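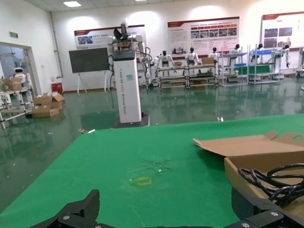
Sukside Works, Packing and Returns Department

Robot benches take over cable sorting

Cable returns at Sukside are now being handled partly by robot arms, after a trial that began in February was made permanent. The change affects 50 people in the department, most of whom used to spend at least one shift a week untangling and boxing leads by hand.

The benches have green mats, and one has a yellow square marked on it. Open cartons of coiled black cable go on the table, and the arm is set to lift out one bundle at a time. Further back in the hall, white humanoid robots stand at a row of shelving racks. They are on a separate project, Atora, which covers tray and crate handling.

Shona Ashby, who manages the department, said no jobs had been cut. Seven packers have moved to bench duty, which means loading cartons, clearing jams and checking the finished bundles. They completed a short course at the Hutar site and have gone up one pay grade.

"The lifting and the knots were what people complained about," she said. "Now the complaints are mostly about waiting for the arm to make its mind up."

On a typical shift in the trial the benches dealt with about 252 bundles. The best manual shift on record is 479, so hand sorting will carry on alongside the robots during busy periods. Staff who prefer the manual tables can stay on them for the time being.

Shift patterns have changed slightly. Bench duty starts half an hour earlier to allow for checks, and breaks are now staggered so that a trained person is always on the floor. A request from staff for stools at the benches is still being looked at.

The Ruawai depot is due to get its own benches next, with training places open to anyone in packing from September 2021.

Contact the department | Copyright Sukside Works. All rights reserved. | Back to top
This site uses cookies. By continuing to browse you agree to our use of cookies. Accept | Settings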